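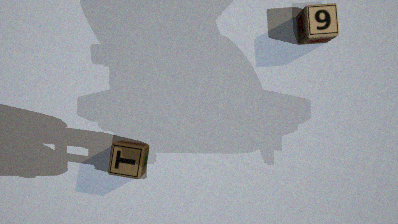 Statard: 문자 블록 인식과 파지 계획을 위한 시뮬레이션 데이터와 도구

Statard는 문자가 인쇄된 작은 나무 블록을 로봇 팔이 찾아서 집는 작업을 위한 저장소입니다. 렌더링된 장면, 장면마다의 정답 파일, 블록의 자세를 추정하는 기준 모델, 그리고 그 결과를 파지 계획기로 넘기는 작은 노드가 들어 있습니다. 처음에는 Barroso 계획기의 회귀 시험에만 사용했는데, 다른 팀에서도 요청이 있어서 따로 정리하여 공개합니다.

관리자: Beatriz Calado (데이터, 렌더링), Lâm La (인식 모델, 계획기 연결)
마지막 수정: 2025년 4월 23일

이 문서의 한국어판은 Beatriz가 직접 썼습니다. 어색한 문장이나 잘못된 용어가 있으면 이슈로 알려 주시면 고치겠습니다.

왜 만들었습니까

Barroso는 블록의 중심 위치와 평면 회전각을 받아서 파지 자세를 계산합니다. 입력이 정확하면 잘 동작하지만, 인식 단계에서 회전각이 직각만큼 틀리면 블록을 집은 다음에 문자의 방향이 맞지 않습니다. 단어를 만드는 작업에서는 이것이 바로 실패가 됩니다.

오류를 조사했을 때 원인의 대부분은 그림자였습니다. 그리퍼와 손목의 그림자가 작업면에 크게 생기고, 그 경계가 블록의 모서리 근처를 지나가면 검출기가 그림자의 선을 블록의 변으로 잘못 읽었습니다. 블록 자신의 그림자를 블록의 옆면으로 보는 경우도 있었습니다. 기존에 쓰던 데이터는 조명이 너무 균일해서 이런 경우가 거의 들어 있지 않았습니다. 그래서 Statard에서는 로봇의 그림자를 지우지 않고, 광원의 방향을 장면마다 바꾸었습니다.

데이터의 구성

전체는 785개 장면입니다. 그중 402개 장면에는 로봇의 그림자가 적어도 블록 하나의 윗면 또는 윗면의 변에 닿습니다. 이 장면들은 정답 파일에서 shadow_contact 값이 true로 되어 있습니다.

폴더는 다음과 같습니다.

scenes/ 렌더링된 컬러 이미지
depth/ 같은 시점의 깊이 맵
labels/ 장면마다 하나의 JSON 정답 파일
splits/ 학습, 검증, 시험 목록
assets/ 블록의 메시와 문자 텍스처
tools/ 변환, 검사, 평가 스크립트

장면 번호는 모든 폴더에서 같습니다. 번호 중간에 빈 곳이 있는데, 검사에서 제외한 장면의 번호를 다시 사용하지 않았기 때문입니다. 빠진 파일로 생각하지 말아 주십시오.

정답 파일의 항목

block_id: 장면 안에서의 블록 번호입니다.
glyph: 윗면에 있는 문자입니다. 알파벳 대문자 또는 숫자입니다.
center_xyz: 블록 중심의 위치이며, 로봇 베이스 좌표계 기준입니다. 단위는 미터입니다.
yaw: 윗면 문자의 위쪽 방향을 기준으로 하는 회전각입니다. 단위는 라디안입니다.
top_mask: 윗면만의 영역입니다. 옆면과 그림자는 포함하지 않습니다.
shadow_contact: 위에서 설명한 값입니다.
light_dir: 광원의 방향 벡터입니다.
yaw_ambiguous: 문자의 모양 때문에 회전각이 하나로 정해지지 않을 때 true입니다.

yaw는 블록의 모양이 아니라 문자를 기준으로 합니다. 정육면체의 윗면만 보면 직각 회전을 구별할 수 없으므로, 문자가 옆으로 누워 있는 블록은 문자가 똑바로 있는 블록과 다른 yaw를 가집니다. 예전 버전을 사용하신 분은 이 점을 꼭 확인해 주십시오. 11월 이전의 정답 파일은 블록의 변을 기준으로 하는 각도였고, 두 형식을 섞으면 학습은 진행되지만 결과가 이상하게 됩니다. tools/convert_yaw.py로 변환할 수 있습니다.

헷갈리는 문자

H, I, N, O, S, X, Z와 숫자 0, 8은 반 바퀴 돌려도 같은 모양이거나 매우 비슷합니다. 이 문자들은 yaw_ambiguous가 true이고, 평가 스크립트는 반 바퀴 차이를 오류로 계산하지 않습니다.

6과 9는 다른 문제입니다. 블록에 밑줄이나 점이 없으므로, 이미지만 보고서는 뒤집힌 6과 똑바른 9를 구별할 수 없습니다. 정답에는 시뮬레이터가 놓은 값이 그대로 기록되어 있습니다. 기본 평가에서는 두 문자를 한 묶음으로 취급하며, --strict-digits 옵션을 주면 따로 계산합니다. M과 W는 우리 글꼴에서 가운데 획의 모양이 달라서 묶지 않았습니다.

렌더링 조건

작업면은 밝은 회색이고 작은 알갱이 무늬의 잡음이 있습니다. 블록은 황갈색이며, 문자와 얇은 테두리는 텍스처로 들어갑니다. 블록의 모서리는 조금 둥글게 만들었습니다. 날카로운 모서리로 만들면 검출기가 윗면의 경계를 너무 쉽게 찾고, 실제 블록에서 성능이 떨어졌습니다.

광원의 각도, 그림자 가장자리의 부드러움, 로봇의 관절 자세는 장면마다 무작위로 정합니다. 로봇의 몸체가 카메라에 직접 보이지 않아도 그림자는 계산됩니다. 그림자 전용 렌더링 패스는 Prakance 플러그인을 사용하며, 이 플러그인이 없으면 장면을 새로 만들 수 없습니다. 이미 있는 장면을 읽고 학습하는 데에는 필요하지 않습니다.

설치와 실행

가상 환경을 만든 다음에 저장소의 최상위 폴더에서 아래 명령을 실행합니다.

pip install -e .
python tools/check_dataset.py --root .
python tools/train_pose.py --config configs/base.yaml
python tools/evaluate.py --split test --report out/report.json

check_dataset.py는 이미지, 깊이, 정답 파일의 번호가 서로 맞는지 검사합니다. 다운로드가 중간에 끊어진 경우에 여기에서 먼저 알 수 있으므로, 학습 전에 한 번 실행하기를 권합니다. 한 장면만 확인하고 싶으면 --scene 옵션에 번호를 주십시오.

계획기에 연결하기

statard_bridge 노드는 추정한 자세를 Barroso의 입력 메시지로 바꿉니다. 신뢰도가 기준보다 낮은 블록은 보내지 않고, 대신 재관측 요청을 보냅니다. 재관측 요청을 받으면 계획기는 팔을 옆으로 옮겨서 그림자의 위치를 바꾼 다음에 다시 이미지를 받습니다. 이동할 자세의 후보는 14개이며 configs/reobserve.yaml에 적혀 있습니다. 로봇의 작업 공간이 우리와 다르면 이 파일을 먼저 수정하십시오. 충돌 검사는 계획기 쪽에서 하고, 브리지 노드는 하지 않습니다.

좌표계 이름은 base와 wrist_cam으로 고정되어 있습니다. 다른 이름을 사용하는 시스템에서는 frame_map 항목에 대응을 써야 합니다. 이것을 빠뜨리면 오류 메시지 없이 기다리기만 하므로 주의가 필요합니다. 다음 버전에서 시간 제한을 넣을 예정입니다.

기준 모델의 상태

기준 모델은 윗면 분할, 문자 분류, 회전각 추정의 순서로 동작합니다. 시험 목록에서 회전각이 직각 이상 틀린 블록은 18개 남아 있습니다. Lâm이 하나씩 확인했고, 대부분 그림자의 직선 경계가 윗면의 변과 거의 평행한 경우입니다. 목록은 docs/failures.txt에 있습니다. 이 블록들을 학습 목록으로 옮기지 말아 주십시오. 버전 사이의 비교가 불가능하게 됩니다.

알려진 제한

블록이 서로 겹치거나 쌓여 있는 장면은 없습니다.
작업면의 재질은 한 종류입니다. 무늬가 있는 책상이나 반사가 강한 면에서는 시험하지 않았습니다.
한글 문자 블록은 지원하지 않습니다. 텍스처를 추가하는 것은 가능하지만 분류기를 다시 학습해야 합니다.
깊이 맵에는 센서 잡음이 없습니다. 실제 센서에 맞추려면 tools/add_depth_noise.py를 사용하십시오.
실제 로봇에서의 시험은 Drarnton의 작업 셀 하나에서만 했습니다. 다른 팔이나 다른 카메라에서의 결과는 아직 모릅니다.

사용 조건과 기여

연구와 교육 목적으로 자유롭게 사용할 수 있습니다. 제품에 포함하려는 경우에는 먼저 관리자에게 연락해 주십시오. assets/ 폴더의 글꼴 텍스처에는 별도의 조건이 있으며, 그 폴더 안의 LICENSE 파일에 적혀 있습니다.

정답의 오류를 발견하시면 장면 번호와 block_id를 함께 적어 이슈를 올려 주십시오. 화면 캡처만 올리시면 어느 장면인지 찾는 데에 시간이 오래 걸립니다. 코드 수정은 작은 단위의 풀 리퀘스트를 선호하고, 평가 스크립트를 바꾸는 경우에는 수정 전과 수정 후의 report.json을 모두 첨부해 주십시오. 데이터에 대한 질문은 Beatriz가, 브리지 노드에 대한 질문은 Lâm이 답합니다.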